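**Ticket 3021: mixed candy boxes, count short and bags not closing**
Opened 21 Mar 2026
Site: Andville packing table
Status: open, waiting on new bags

Reported by the Andness shop. The last delivery of small candy packets came up short in one box, and two of the zip bags had come open in transit. Packets were mixed in with the box flaps. The shop wants the count checked before the next delivery.
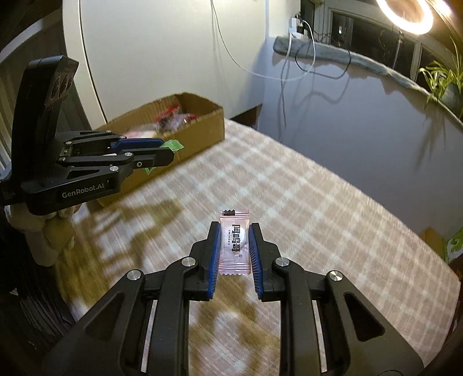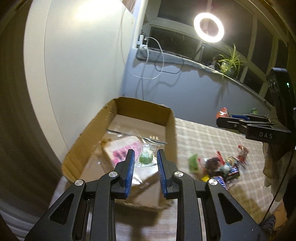

Pink packet, and the open box with a zip bag in it.

## Checks so far

1. Recounted the short box. The packing slip says 41 packets and the box held 31, so we are missing 10.
2. Looked under the tablecloth and in the carton the supplies came in. Found four packets, all pink. Still six to find.
3. Ran a finger along the zip on every bag left from the Kaijage pack. Several close at one end and pop open at the other when the bag is full.
4. Checked crimped ends on the loose packets. No splits found, so these can be packed again.
5. Tried a bag at three-quarters full. Zip held when the box was tipped on its side.

## Cause

Count: packets were bagged straight from the pile and the slip was filled in afterward from memory.

Bags: overfilled. The Kaijage bags may also be a bad batch. We bought 1,000 in October and have roughly half left.

## Fix for now

- Count into the bag, write the number on the slip, then close the bag.
- Stop at three-quarters full and start a second bag.
- Use a new box if the rim is torn.
- Tape the box shut on both seams.

## Still open

- Durkska sample bags ordered, not here yet.
- Six packets to be added to the next Andness delivery.
- Ask Andness whether they kept the two open bags.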